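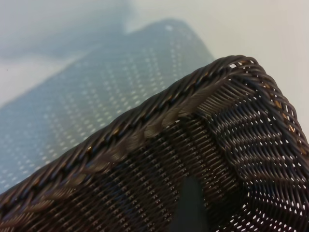 Dark brown woven basket with a braided rim.

Food > Visits > Pindham dumpling kitchen
2 min read

Olga Segura and I went to the Pindham open day in December. The kitchen makes 38 kinds of dumpling, and we watched the pork and cabbage line. Dough rests for 130 minutes before rolling. Nuria Benítez let visitors fold five each – mine leaked when they were boiled. Lunch was soup and rice. The shop sells frozen bags, but the shrimp ones were gone by noon. Parking is behind the Clellum bakery.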